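Good Practice Rules for Recording with Hand-Held Grippers
Project report, Baoshan Tang and Ningsih Pelupessy
Dec 27, 2018

3. Rules we worked to

Our first sessions in June had no written rules, and 58 of the 150 recordings had to be thrown out. We then wrote a one-page sheet, starting from the checklist in the Bundgaard lab handbook, and kept it to six rules. The first three cover the start of a recording: both grippers held out in front, fingertips pointing at the table, marker cubes uncovered.
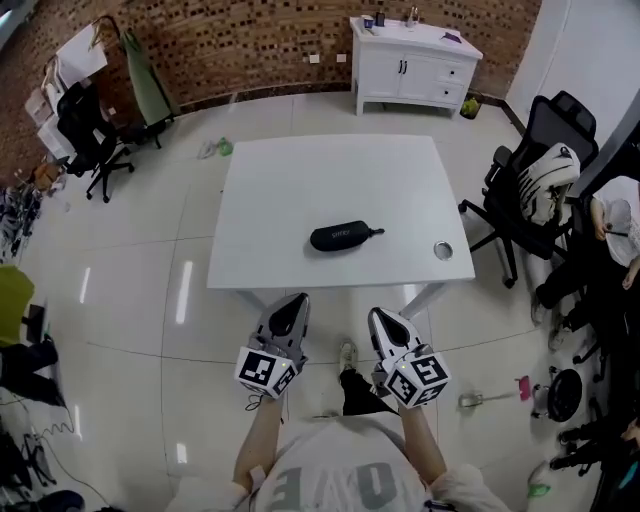
Figure 1. Both grippers held toward the table, with an eyeglasses case on top.

Rule 4 says that cables must not cross the fingertips. Rule 5 says the operator stops if anyone reaches over the table - we broke this one often at first.
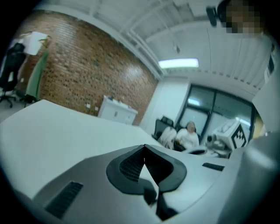

Rule 6 deals with people in the recordings. Consent has to be signed before the session by everyone in the room, including those who are only sitting nearby. The gripper cameras have a very wide view, and a person seated well behind the table still shows up in it. Faces are blurred before any file is shared, as in Figure 2, and one of us checks the result by eye.

We did not test the rules with a second team. Ningsih thinks rule 5 should be split in two, and we left that for the next version.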